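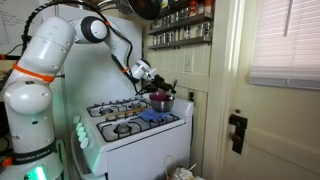

Figure 3. Mixing bowl on the cooktop, with a folded cloth placed under it.

4.2 The stove as a mixing surface

In the plans of small kitchens the stove is drawn as a place for heating only. The home visits in Lirnstead showed us a different use. When the worktop is short or already full, the cooktop becomes the next free surface, and people do there many tasks which need no flame: peeling, sorting, cooling of trays and, most often, mixing. Of the 50 households in the study, 28 told us that they mix on the stove at least once in a week.

A difficulty of this habit is that the grates are not made for a bowl with a smooth metal base. A cast-iron grate touches the bowl only along its bars, and the bowl can turn together with the spoon. Figure 3 shows an arrangement with a stainless steel bowl, filled with a purple mixture, on the right side of a white gas stove. A blue cloth is folded beneath it and lies over the front-right part of the grate. The same solution was described to us by participants who did not know each other. Fidelina Chávez, who took part in the second round of visits, called it "giving the bowl a chair", and we have kept this name in our coding scheme.

We separate two functions of the cloth. The first is to hold the bowl against turning. The second is to reduce the noise of metal on iron, which was mentioned mainly by those who cook early in the morning. Some participants also said that the cloth protects the surface of the bowl, but this opinion was rare and we do not treat it as a separate function. It must be added that the cloth is only suitable while the burners are off and the grate is cold. All participants in this group were aware of this, and several of them keep the cloth on the oven handle when it is not used.

The second point concerns the tools. Between two steps of work a long spoon needs a place to lie, and on a stove this place is usually the grate itself. In Figure 3 a long wooden stick or spoon handle rests diagonally between the back and front grates, to the left of the bowl. Hortensia Apaza and Yhon Henao, who coded the interviews independently, noted this position under "resting place, open", in contrast to a spoon rest or a plate. Their agreement for this category was 86 per cent, and the remaining cases were settled in discussion with the first author.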